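Courses > Consumer Math > Unit 4 > Handout: Reading a Product Claim
August, by Rukhsana Arain
Filed under: Handouts, Surveys and Samples

Bring this to the Tuesday section with your own ad clipped to it. We will be working from the Oltus tabletop brochure again, so reread it first.

The brochure says that 139 owners "agreed the surface still looked new." Before you write that number down as a finding, ask where the owners came from. The small print says the survey went out to 3061 buyers. So 139 people agreed, out of 3061 who were asked. That is under 5 percent. The brochure doesn't say how many wrote back and disagreed, and I would like to know why it doesn't.

A student last term said the missing people were probably happy and too busy to answer. Maybe. They might also have sold the table, or thrown the survey out with the junk mail. Silence is not a yes. If you want to treat it as one, you have to show me some reason, and "probably" isn't a reason. 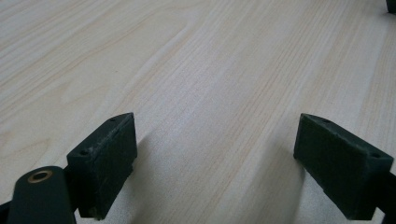

Next, the word "new." New compared to what? The owners were asked to remember how the table looked on the day they bought it. Most of us can't do that for a table. We look at what is in front of us, decide it's fine, and then report that it hasn't changed. A better survey would hand people a fresh sample and ask them to compare.

The Helell brochure looks stronger at first. It claims 2411 replies, and students tend to relax when they see a big number. Don't. Those replies came from cards packed with a free bottle of polish, and the card had to be mailed in to get a second bottle. I am not saying anyone lied. I am saying I wouldn't want to be graded by people I had just given a present to.

Dvorak gives no numbers at all, only "trusted in Sotthorpe homes." You can't check that, so give it no weight. Some of you will want to give it a little. Why?

For your own ad, write down:
- who was asked, and how many
- how many answered
- the exact question, if you can find it
- what the people answering got for their trouble

If two or more of those are missing, say so in your first sentence. Papers that bury it on the second page lose 4 points.

Percentages should be worked out by hand, with the division shown. I don't accept the brochure's own percentages, and I've caught two that were wrong.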